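3.2 Sites and sampling

Washing trials were run at two commercial laundries, referred to here by their trading names, Kirnanik and Timari. Both handle hotel bed linen and towelling, and both draw mains water of similar hardness. Kirnanik works in a single long shift, while Timari splits the day in two and leaves part of the load to stand overnight. This difference matters for the results in Section 4, as standing time affects how firmly protein soils bind to cotton.

Test swatches were cut from one bolt of plain-weave cotton supplied by Wendt and stitched to the hems of ordinary sheets. A total of 384 swatches were prepared. Of these, 370 were recovered in a state fit for measurement - the rest had torn at the seam or could not be traced after ironing. Each swatch carried a code in marking ink along one edge. Swatches were not sorted by position within the load. 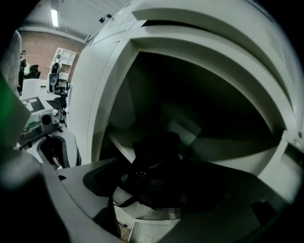
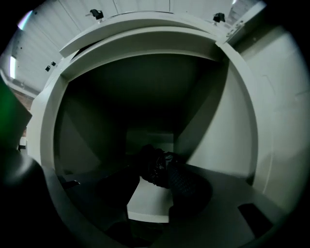 Figure 2. Pale, rounded housing with a deep, dark interior cavity (two views).

Detergent was dosed by weight of dry linen. The low dose followed the supplier's lower limit for lightly soiled goods, and the high dose was double that amount. Rinse water was sampled at the end of the final rinse in 500 ml bottles, which were sealed and kept cool until testing. Alkalinity was measured by titration against dilute acid, with each bottle tested twice and the mean taken. Where the two readings differed by more than a tenth, a third was made and the outlying value dropped.

Whiteness was read with a Skatolance reflectance meter, set against a ceramic tile before each batch. Four readings were taken per swatch, the cloth being turned a quarter after each one. Swatches were conditioned overnight in the same room as the meter. Trials began in June and were spread over both sites in alternate weeks - a pattern chosen to limit the effect of seasonal change in the temperature of the incoming water.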